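Will a Robot Tidy the Office?

A page for curious kids who like to ask awkward questions

Grown-ups say a lot of things about robots. They say robots will do all the boring jobs. They say robots will take everybody's jobs. Those two things can't both be completely right, so let's look at one ordinary workplace and see what has changed.

The workplace is an office in Bralville. People there answer letters, fix bookings and send out parcels. At the end of the day someone has to clear and wipe the desks. A company called Hervieu wants to build a robot that can do it, and it has named the robot Wundska. So far Wundska can't do very much.

Why is a desk so hard?

You can clear a desk without thinking. You know that a cup might tip over. You know a cable shouldn't be yanked. A robot knows none of this until it has been given a great many examples, and those examples have to come from people.

So people at the office do the job with a gripper. It has two fingers that open and close, like a big pair of tweezers, and a person holds it by hand. A camera on the tool records what the fingers do, and a computer uses the recordings to look for patterns.
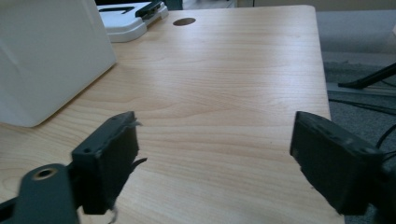

The gripper's two fingers, wide open over a desk. The dark oval hole near the back is for cables.

Think about that hole for a moment. You'd never try to pick it up. To a computer, though, a dark oval on a pale desk is just a dark shape, and a pen lid might be a dark shape too. Somebody has to show it the difference, again and again.

Who does the showing?

Sunita Kaushik used to spend her whole shift cleaning. Now she spends part of it using the gripper. Her team has made 1,833 recordings, and each one is a small job from start to finish.

"It's slower than doing it with my hands," she told us. "I could have the desk done and be on to the next one."

Does she mind? Sometimes. Her wrist gets tired, so she asked for more breaks and got them. She likes learning something new. She also wonders what happens to her job if Wundska ever gets good at it, and that is a very sensible thing to wonder. We asked Hervieu the same question. The company said robots will "free people for more interesting work". We asked what the work would be. We are still waiting to hear.

When you read a sentence like that, try asking three things. Who is being freed? What will they do next? Will they be paid the same?

Do robots get tired?

No, but their parts wear out. Fingers that touch things all day need a grippy covering, and coverings get scruffy, just like the toes of your runners. 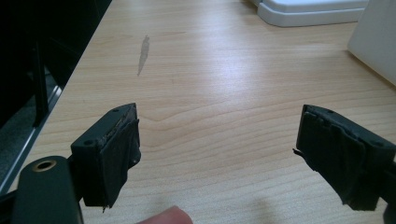 Look at the dark padding on the fingers. It is worn, and the edges are frayed.

Somebody has to notice worn padding and put on a fresh piece. At this office it's Geert Van Leeuwen, who looks after the equipment. Before the project started, he mostly mended chairs and lamps. Now he keeps a box of spare parts and a notebook of things that have gone wrong. The notebook has 84 entries – and this is only the teaching part!

So when a poster says a machine "works by itself", look for the Geert. There is usually one nearby with a screwdriver.

Is it worth it?

That depends on who you ask. A big building in Zarkosis with 250 desks might save money with a robot, if the robot works. A small office with 6 desks might do better with a cloth and a spray bottle. Cleaning is hard on knees and backs, so a machine that took on the heaviest bits could be a real help. A machine that left people with fewer hours and less pay would be a different story, even if it was the very same machine. People make that choice, and the robot has no say in it.

Try it yourself

Get a pair of kitchen tongs and ask a grown-up for a tray with a sponge, a spoon and a sheet of paper on it. Use only the tongs to move everything off the tray. Then explain each move out loud to a friend who has to copy you with their eyes closed.

Which thing was hardest to pick up? How many words did you need to explain it?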